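Freshening Up Plush Toys Without Wrecking Them
Posted by Gwendolyn Lindqvist in Cleaning & Laundry

Soft toys take a beating! They get hugged, dragged down the hall, dropped in the oatmeal and slept on, and then one day you pick one up and think, oh my, when did you last have a bath? I love this job. It's such a quick win, and a clean, fluffy toy is a joy to put back on the bed.

Start with the tag. If it says surface wash only, believe it, and do everything below with a damp cloth. If there's a battery box or a sound button inside, same thing.

Before any water goes near it, run your fingers along the seams and give the eyes a gentle tug. A loose bead eye needs a few stitches now (and should stay away from little ones until it's fixed). Close up any holes too, or you'll be picking stuffing out of the washer for a week.

Light colors show everything, especially pale pink and a white belly. Go over those first with a soft toothbrush and a drop of dish soap in cool water, working in small circles. Felt noses want a lighter touch. Dab them, don't scrub, and keep the wet cloth from a dark red nose off the pale fur around it in case the dye travels. Embroidered bits like a tooth or a smile clean up nicely with a cotton swab.

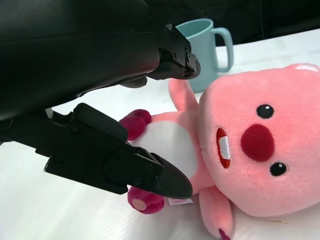 How do you get the fuzz soft again after washing?
Let the toy dry all the way through, then brush it with a clean pet slicker or baby brush, using short strokes and lifting as you go. A few seconds of cool air from a hair dryer while you brush makes a huge difference.

For toys that can go in the machine, zip them into a mesh bag or a knotted pillowcase, pick the gentle cycle with cold water, and toss in a couple of towels so nothing thumps around. Skip the fabric softener, it leaves the pile kind of greasy.

Drying takes patience. Squeeze (don't wring!), roll the toy in a dry towel and press hard, then reshape the head and paws with your hands and set it on a rack near a fan. Turn it every few hours. The middle of a big round head is always the last part to dry, so give it an extra night.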